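How to Tighten a Loose Cabinet Hinge

A cabinet door that sags or rubs against its neighbor usually has one of two problems. Either the hinge screws have backed out a little, or the wood around them has worn away and no longer holds the threads. The first takes five minutes to fix. The second takes an evening, most of it waiting for glue.

These steps are for the common cup hinge found on kitchen and bathroom cabinets. Older surface hinges work much the same way, but they have no adjustment screws, so stop after step 4.

What you need

A screwdriver that fits the screws properly
Wood glue
Wooden toothpicks
A utility knife
A damp rag
Masking tape 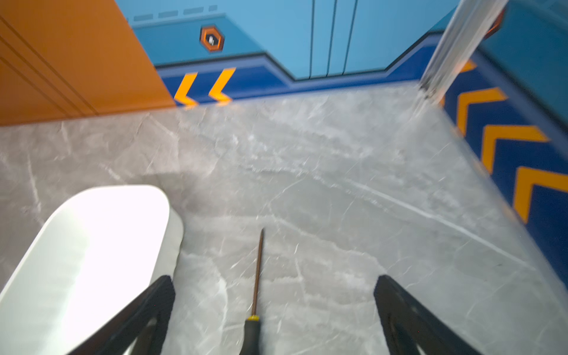
Check the fit before you start. The tip should fill the slot or cross in the screw head and not rock from side to side. If it climbs out when you press and turn, go up one size. A stripped head is much harder to deal with than a loose one.

Step 1. Find the loose screw

Open the door halfway and lift it gently by the outer edge. Watch both hinges while you do it. The one that moves is the one to fix, and it's most often the top one. Try each screw by hand. If it tightens and stays tight, skip to step 5.

Step 2. Take the door off

Empty the shelf behind the door first. Put a strip of tape on the inside of the door and write its position on it, especially if you are doing several. Undo the bottom hinge, then the top, holding the door with your free hand. Lay it face down on a towel.

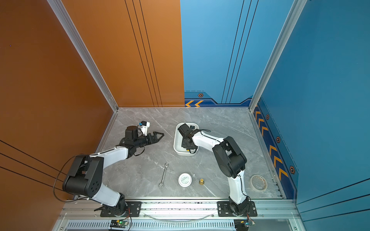
Step 3. Fill the hole

Dip two or three toothpicks in glue and push them into the worn hole until they are snug. Snap or cut them off level with the surface and wipe away the extra glue. Don't pack them so hard that the wood splits — chipboard is easy to crack near an edge.

Leave it overnight. My neighbor Sneha Solanki gives hers an hour and says it holds, but I have redone too many hinges to risk it.

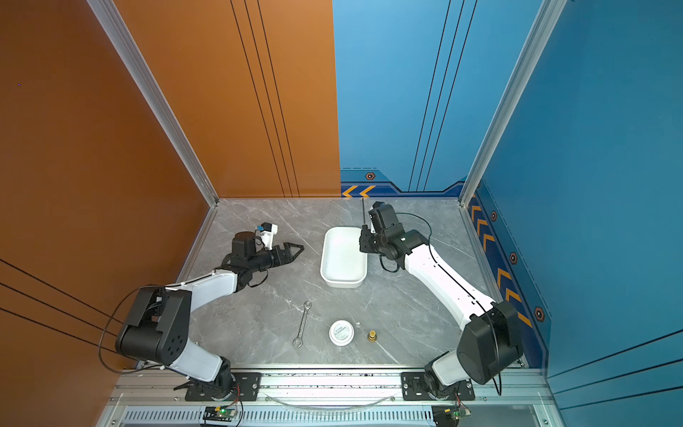

If the hole is wider than a pencil, toothpicks won't be enough. Use a short length of hardwood dowel, glued in and trimmed flush, then drill a small pilot hole through the center of it.

Step 4. Put the screws back

Turn each screw backward until you feel it drop slightly, then drive it forward. Stop when it is snug. Power drivers are quick, but they will strip a repaired hole in a second, so do the last turns by hand.

Step 5. Adjust the door

Close the door and look at the gaps. The front screw on the hinge arm moves the door left or right. The rear one moves it in or out. Make a quarter turn, close the door, look again.

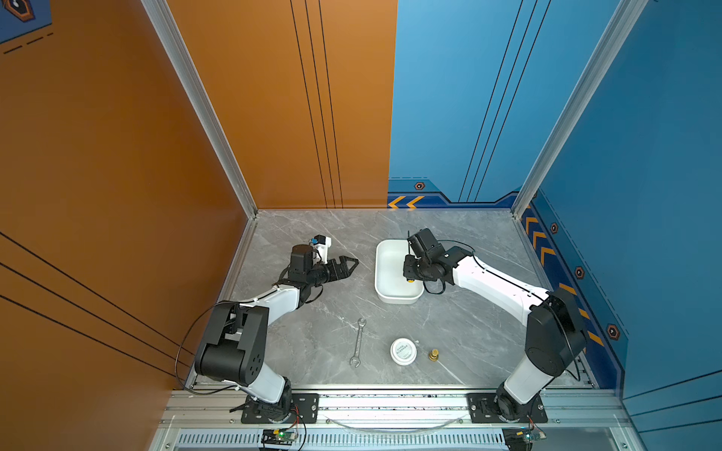
Work on the top and bottom hinges in turn, or the door will end up crooked. Height is set by the screws on the mounting plate. Loosen those on both hinges, slide the door up or down, and tighten them again.

Check the screws again after a month of normal use.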